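This site uses cookies to improve your reading experience. Accept all | Manage settings

4.2 Soiling near bar handles

Hand contact is usually assumed to fall on the handle itself. In the Cukthorpe survey we recorded marks on the handle, on the panel next to it and on the nearest wall surface. The survey covered 16 dwellings and produced 1,673 marks, each logged by position and tone. Marks under two millimeters across were entered as specks and were not assigned a cause.

Figure 6 gives a typical layout: a dark gray bar handle on a wood panel, with a white wall behind. Specks on the wall were logged in separate groups where clean paint lay between them.
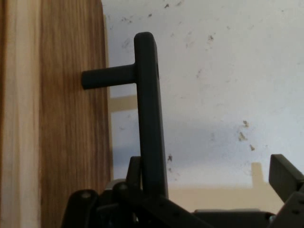

Sumaiya Sultana objected at the review stage that specks of this size could come from chipped paint as easily as from hands, and asked that the two be kept apart in the totals. We followed her request where a surface could be wiped. Marks that came off with a damp cloth were coded as soil; the rest were coded as damage. Walls that could not be wiped were left out of Table 2.

Handle finish was coded as matte or gloss. Matte bars were harder to score by eye, and the two raters disagreed on them more often. The Pelgate scale was used without change.

Comments (2)

Lakmal Miah: Was the height of the handle recorded? I can't find it in the methods.

Malsha Majumder: It's in the appendix, measured from the floor to the lower end of the bar.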